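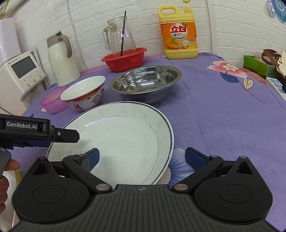 A big white plate with a scalloped edge and a thin dark band around the rim.

How I buy secondhand dinnerware without regretting it

I have 116 pieces of dinnerware in my house and I paid full price for none of them. That number includes saucers, so please don't picture a warehouse! I got into this when my cousin Macarena Valdebenito moved abroad and left me half a set of her everyday plates, and I decided I'd find the other half myself. It took me 3 years (I was picky), and along the way I worked out a routine that I still use every time I walk into a thrift store or a church sale.

What to bring

A soft tape measure, a small flashlight, a couple of old dish towels for wrapping, and your phone with photos of what you already own. Take a photo of the front, the back stamp and the side. I skipped the side photo for ages and came home with bowls that were way too deep for my set.

Write down the widths too. Two dinner plates can look identical on a shelf and be half an inch apart, and then they won't stack. Mine live in a skinny cabinet, so anything over 11 inches stays at the store no matter how pretty it is.

Step 1: Do the finger test

Run a fingertip slowly around the whole rim, top side and then underneath. You'll feel a tiny chip long before you see it. Go easy, chips can be sharp. Scalloped and wavy rims need extra time, so do each little curve. On gold or platinum bands, look for worn patches where the plates have been stacked or scrubbed.

Step 2: Tap it

Balance the plate on your fingertips and flick the rim with a fingernail. A sound plate usually rings. A cracked one tends to give you a dull thunk. Thick stoneware doesn't ring much even when it's fine, so compare it with its neighbors on the shelf before you put it back.

Step 3: Use the flashlight

Hold the light almost flat against the surface and tilt the plate around. Hairline cracks show up as thin dark threads, and you can follow them with a fingernail to see if they go through the glaze. Crazing is that fine web of lines all over. I'll buy a crazed plate to hang on a wall, but I don't eat off one.

Gray marks are a different story and they scare people off all the time. Lots of them are just metal left behind by knives and forks, sitting on top of the glaze. If the mark feels smooth, I buy the plate and deal with it at home.

Step 4: Check the back

Look for the maker's stamp, and for "dishwasher safe" or "microwave safe" if that matters to you. No stamp? I still buy it sometimes, but only for decoration. Older glazes and painted patterns can contain lead, and you can't tell by looking. Same goes for anything marked "not for food use," obviously.

Step 5: Talk about the price

At a yard sale I always ask for a price on the whole stack. Domingo Jara, who runs the Villalba flea market near me, told me sellers hate carrying dishes home, and he's right – go in the last hour and people get very friendly. In a regular thrift store I just pay the sticker.

Cleaning off the gray marks

Wash the plate first in warm soapy water. Then make a paste with baking soda and a few drops of water, rub it on with a damp soft cloth in small circles, and rinse. Give it a few minutes before you decide it isn't working. If the marks are stubborn, use a powdered or liquid cleanser made for ceramic, and follow the label. Test a spot on the back, and keep all of it away from metallic bands and hand-painted bits. Please never mix cleaners together.

Skip the steel wool. I ruined a lovely platter that way and I'm still mad about it.

Storing them

Put a paper towel, a coffee filter or a circle of felt between plates if they have any trim on them. I keep stacks to eight or fewer, heaviest on the bottom, and I lift plates out instead of sliding them. Cups go in a single layer (don't hang good ones by the handle).

My next project is soup bowls to go with Macarena's plates. I need five more, and sale season gets going here in May, so I've already got my towels in the car.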